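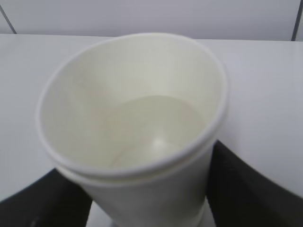 2025-08-03. Sorted the paper cup shelf in the break room. Stock came to 183, mixed Brastus and Ralico. The two makes differ slightly in taper and bind when stacked together. The white one has a thick rolled rim, with what looks like a second lip just under it, possibly two cups nested. Separated 9 stuck pairs by twisting at the base. Reordered one make only, Ralico, in sleeves of 38.

2 comments

Ramiro Ibarra: Twisting works. Pulling creases the rim.

segura_k: Which size?

Share (2)

This site uses cookies. Accept | Settings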